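April - notebook, handheld gripper station, Nosadia job

Went through the working rules with Gemechu this morning before he starts on the clothing set. Writing them down so we stop arguing from memory. The old sheet from Standenow is out of date, bin it.

**Before picking up the tool**

- Label on the housing gets read out loud and written in the log. Whole label, characters included. Last month we had 3 sessions filed under the wrong unit and Makis spent an afternoon sorting it out.
- Both sensor windows wiped, dry cloth only. No sleeve.
- Fingers: check slots for lint. Black fleece is the worst for this.
- Power light checked at the start AND after every break.

**Floor and mat**

- Mat flat, no folds under the work.
- Cables off the mat or taped. I keep letting this one slide, so does everybody. Sfakianakis wants it as a hard stop: loose wire on the work surface = no start. I'd go softer, loose wire within reach of the fingers = no start. Not settled, ask Makis.
- Fan may stay on but not aimed at the cloth. Light fabrics lift and then the grasp log is junk.

**Two tools at once**

Main thing we changed today. Old rule said second tool waits until the first has closed. Too slow, and people ignored it anyway. New wording:

1. One tool holds, the other moves. Never both moving inside the same hand span.
2. Holding tool goes in low, moving tool comes in from the side.
3. Trigger finger off until the tip is where you want it.
4. If tips touch, stop, open both, note it. No carrying on and fixing the log after.

Gemechu asked if tip contact counts when there's fabric in between. Good question. Said yes for now. Gretier's procedure says no, but theirs is for rigid parts so I don't think it carries over.

**Logging**

Clip numbers carry on from 1716, don't restart per person. Break after 20 clips. Stop at 500 for the batch and hand over even if theres time left. Any near miss gets a line in the log, however small, initials next to it.

To do:

- print new sheet, big type
- tape for teh cables (still)
- ask Makis about wire rule + wording of no. 4
- spare finger pads, 1 set left
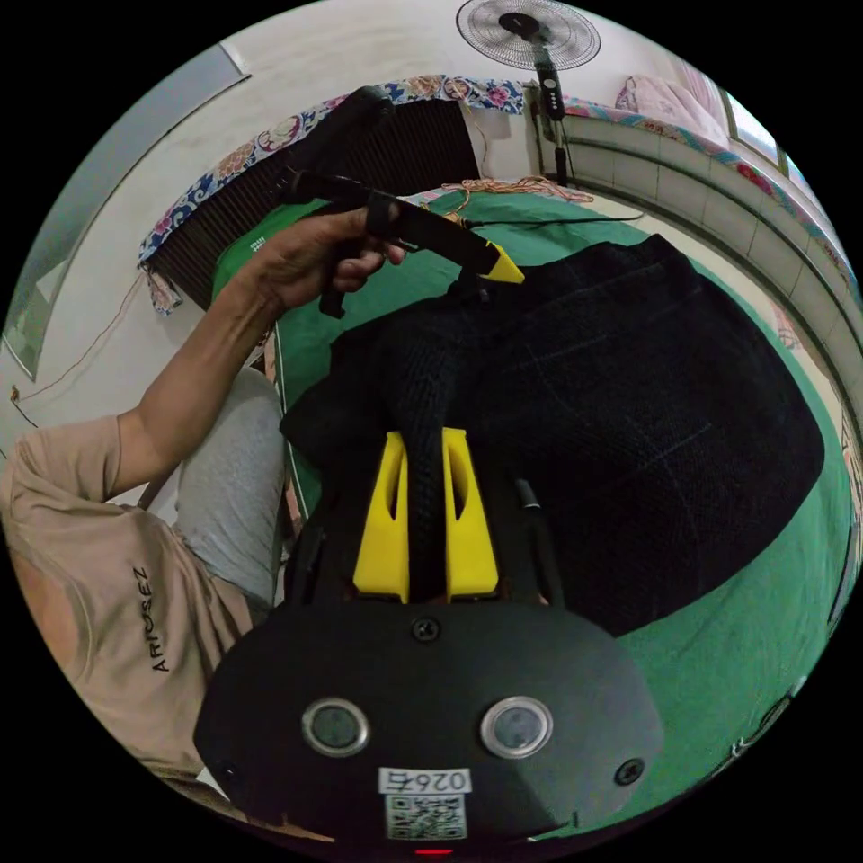

Dark cloth needs its own line in the rules, I think. Seams hardly show on black and it's easy to lose track of which layer you've got. Suggest: gather before you grip, and call the hold before the second tool comes in. With the garment twisted like a rope between the yellow fingers there's a clear hold point, and the other tip can hover at the upper end of the twist and wait for the call. Same cable problem though - thin black one straight across the mat, orange tangle at the top. By the Sfakianakis version that's a no start. By mine the black one still fails, too near the tool. So either way tape first. Will put both versions to Makis and go with whatever he picks.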